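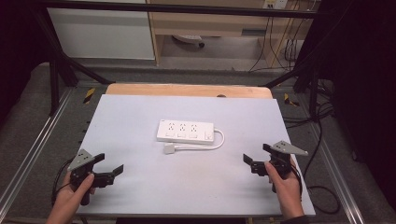
You'll never reach down to flip those little switches, so you may as well buy the cheap kind with no switches at all. So went the comment under my last entry, and I have been arguing with it in my head ever since, over the dishes, in the car, and once out loud in the shower. I do see the point. I have owned strips with a big orange switch that lived behind the couch for years, and I don't believe my hand ever went near one. But those were behind the couch! You had to lie on your stomach to get at them, with your cheek on the baseboard and a flashlight in your teeth.

Jun 10, 2026

Anyway, I went ahead and got the one with a switch for each outlet, plus the square one off by itself at the end. Twelve dollars at Athanasiadis, the hardware store down by the bridge, where they still write your receipt by hand and where I always come home with something I hadn't planned on (this time a packet of picture hooks and a very nice sponge). I had looked at the Flustex one first, which has a longer cord and a light inside that stays on all night, and I've had enough of lights that stay on all night. My bedroom looks like an airport as it is.

The whole business goes back to January, when the electric bill came and I sat down on the stairs with my coat still on to read it. 1,166 kilowatt hours, in one month, in a house where I am alone most of the day. Of course it was bitterly cold and the heater in the back room ran and ran, so I don't suppose the phone charger was to blame. Still, it set me walking through the rooms in the evenings and touching plugs to see which ones were warm. The old radio was warm. So was the thing that feeds the printer, and I print maybe one return label a month.

My sister says I'm going to save enough for a sandwich. She may be right, and I would like the sandwich.

What I want is for the strip to sit up on the table where I can see it, at the back, lying flat, and not hidden in a basket or strapped to a leg. I know it isn't pretty. White on a pale top isn't bad, though, and the row of three is just what I need: lamp, radio, and one left over for whatever is charging. The lamp I'll want every evening, the radio only when I'm doing the mending, and the third can stay off until something beeps at me.
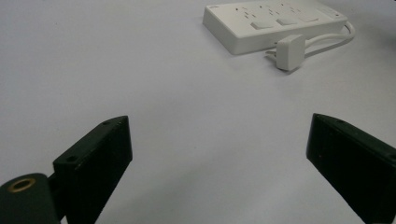 The cord is the one thing I'm still turning over. It's short, and my outlet is on the other side of the bookcase, so either the table moves or the bookcase does. The Tredero catalog has a 10-foot extension, but everything I've ever read says not to run a strip off an extension cord, and my father would come back from the grave to tell me so himself. He was strict about it. He used to go around before we left for the lake and pull every plug in the house, the toaster first, and then we'd sit in the driveway while he went back in to check on the toaster.

So the table will have to move. I measured this morning, and if I turn it to put the short side against the wall it fits with eight inches to spare, and I would get the window on my left, which is nicer for sewing anyhow. The rug will be in the wrong place, naturally. The rug has been in the wrong place since I moved back to Kirby, and I've made my peace with it.

I also mean to put labels on. A bit of masking tape by each switch with L and R on it would do, but I have some of that good cream-colored cloth tape left from the jam jars, and I might as well use it up. I'll do it tonight if my eyes aren't tired. Nothing with a heater in it goes on this strip, that's my one rule, so the iron stays on the wall where it has always been.

Rain since four. I have the soup on, and the bookcase needs emptying from the bottom two shelves before I can shift anything, so I'll start with the cookbooks after supper.

Diary > House and Yard > The Back Room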